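Workshop Tips: Keeping a Handheld Gripper Out of Trouble

I love working with these things, so please take this as one fan talking to another! We had a scare in October that was easy to prevent, and I've changed my habits at the bench ever since.

What went wrong: Hauwa squeezed the trigger, let go, and the fingers stayed shut on the cuff of her sleeve. No harm done (the shirt lost a button), but we spent 264 recordings' worth of goodwill finding out that a screw had backed out and jammed the linkage.

Before you start
Open and close the fingers five times with nothing between them. Listen for a click or a scrape, and if you hear one, put the tool down and find it.
Roll up loose cuffs and tuck in straps, lanyards and hair.
Dab threadlocker on the finger screws. The tiniest drop will do, and keep it off the plastic!

If it jams
Don't pull. Switch off first, then back out the two screws at the finger base and the grip goes slack.
Wipe the rail with a dry cloth. Spray oil swells some soft pads, and Shagufta ruined a lovely new pair that way.
Keep a short hex key taped inside the case – mine has saved me 3 times already.

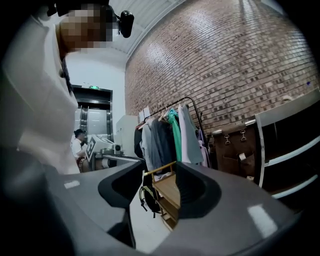 Gripper fingers open, with the clothes rack behind.

Practicing on clothes? Do up zippers and take off anything dangly before you begin. Drawstrings are the worst, they find the gap between finger and housing every single time. Start with a plain shirt on a sturdy hanger and go slowly.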